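Week 4: Setbacks, street walls and why towers step back

Welcome back! Last week we got through lot coverage and floor area ratio (FAR), and most of you had the arithmetic down by the end. This week is my favorite in the whole course, because we finally get to talk about *shape*. FAR tells you how much building you can have. The setback rules tell you where it can go, and that's where things get fun.

## Quick refresher

- **FAR** = total floor area ÷ lot area. A FAR of 5 on a 10,000 sq ft lot gives you 50,000 sq ft of floor.
- **Lot coverage** = the share of the lot the building sits on.
- Same FAR, different coverage, completely different building! If the floor plate covers half the lot, a FAR of 5 takes you to 10 full floors. Cover the whole lot and you're done at five.

If that last point still feels slippery, redo problem 2 from last week's sheet before you go on.

## The street wall

The street wall is the face of the building along the sidewalk. Many codes set a minimum height for it as well as a maximum, and students tend to forget the minimum. A block where every building meets the sidewalk at a similar height feels like a room with the roof off – you notice it as soon as one building drops away.

Our running case is the Altside district. The draft code there asks for a street wall of at least 4 stories on the wide streets, and above the wall the building has to step back before it can keep rising. The depth of that step depends on how wide the street is. Narrow street, deeper step. Why? Because light has less room to get in.

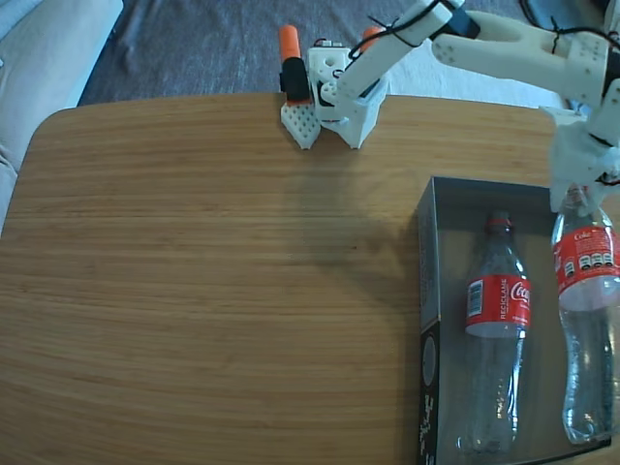
Now for the sky exposure plane, which sounds much scarier than it is. Start at the top of the street wall and draw a sloping line back over the lot. The building has to stay under that line. Steep line, generous rule; shallow line, strict rule. Write the slope as rise over run and you can find the allowed height at any point with one multiplication:

allowed height = street wall height + (slope × distance back from the street wall)

Try it with a 60 ft wall and a slope of 5 to 1. Eleven feet back, you can go up another 55 ft, so 115 ft in all. Move farther back and the number climbs fast, and that's why deep lots are so valuable to anyone who wants to build tall.

## Case: the Falberg corner

The Falberg site is an L-shaped lot with one leg on a wide avenue and the other on a side street. The developer, Kairys, wants to treat the whole thing as one zoning lot and put all the height on the avenue leg. Neighbors on the side street argue that the leg behind them adds floor area to the tower without ever working as open space.

Both sides have a real argument here, and I'd love for you to feel the pull of each before you pick one. Look at these as you read the packet:

1. Which street's setback rule applies at the inside corner of the L?
2. Does the draft code say how narrow a piece of a zoning lot can get? (Check the definitions section. Definitions are where zoning fights get won!)
3. If the legs were split into two lots, how much floor area would the tower lose?

## Compare: Titau Terrace

Titau Terrace took the opposite route. It holds 1170 apartments in a group of mid-rise slabs, none of them close to the exposure plane, with wide lawns in between. Lots of light, lots of air, and almost no street wall. Walk past it after lunch on a weekday and then walk the old shopping blocks nearby. Jot down what your feet want to do in each place – I mean it, it's good data.

## For Wednesday

- Read the Altside draft code, sections 4 and 5, plus the definitions.
- Sketch a section through the Falberg avenue leg showing the street wall, the step and the exposure plane. Pencil is fine. Label your slope.
- Bring one photo of a building in your own neighborhood that steps back, and a guess at which rule made it do that.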